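I had meant to spend half an hour with Damián Leiva and ended up staying until well past lunch. He plans equipment purchases for the workshop at Insaurralde, and I'd asked him the question I get most from readers: if you want a two-armed setup on a table, what should you set money aside for, and in what order?

He laughed at the word "order." "Everybody starts with the arms," he told me. "They've got a price in their head for two arms, and they bring me that number like it's the budget. Then I ask what the thing is going to do all day and they haven't written it down."

So that's where he makes people begin, with a list of chores in plain words. Open the oven door. Put food in a container. Fold a cloth. He wants the list before he'll open a single catalog, and he wants it short (his own first one ran to two pages, and he's still a bit embarrassed about it!).

An appliance door is a good test, he says, as it tells you so much about what you need to buy. You have to know how far each arm reaches across the table, how wide the fingers open, and whether you want a camera at each wrist. Damián's advice is to put the actual oven on the actual table and measure before anyone signs anything.
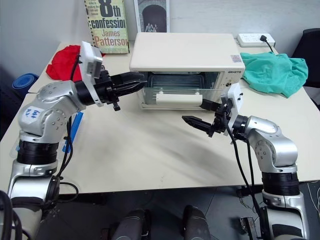
Hipólito Toledo thinks that's the wrong way round, and had told me so by phone the same morning: buy the arms with the longest reach you can afford, he said, and let the chores catch up with you later. Reach is the one thing you can't add with a screwdriver.

I put that to Damián, who took it well. "He's right that you can't add it. But I've seen people pay for reach and then have nothing left for a spare gripper. One bent finger and you're waiting on the mail."

Spares are his big subject. He keeps 3 sets of fingers in the plan for every gripper, and a separate line of $1000 for cables and mounts alone. I said that sounded like a lot for cables. He asked if I'd ever priced a replacement when I needed it by the next morning, and no, I hadn't – fair enough.

We got onto quotes. He'd had one from Brana and one from Rarnadstead for what looked to me like the same package, and they were $2000 apart. The cheaper one left out the wrist mounts, the power supplies and the first year of support. He now sends every seller the same one-page sheet with a blank next to each item, and if a blank comes back empty he calls and asks. "It takes me an afternoon," he said. "I used to lose a month." 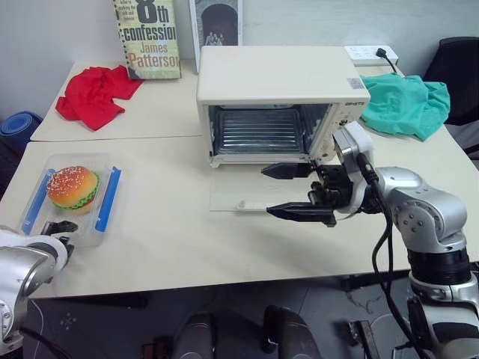
Then there's the stuff you can get at any store, and he's much looser about that. Tables, a power strip, cloths, food containers, a toaster oven: he buys those last and buys them cheap, and he'd like you to get doubles of anything with a latch or a hinge. Two smaller tables beat one huge one in his book, mostly on account of doorways. He learned that at Skitthorpe, where a very nice big table spent most of May in a hallway.

What about people's time? I'd half expected him to wave that off, but he has a line for it, and it's the one he says managers cross out first. He allows 6 weeks between delivery and the first useful day of work, with somebody's hours charged against every one of them. When a manager trims it, he writes the original number back in the margin in pencil and leaves it there.

I asked whether he'd ever talked anyone out of buying. Plenty of times, he said, and usually over the second arm. If the chore list has nothing on it that needs one hand to hold and the other to work, he'll price a single arm and a decent clamp, and ask them to come back in a year. Some do come back. One of them brought a new list, four lines long, and Damián has it pinned up over his desk.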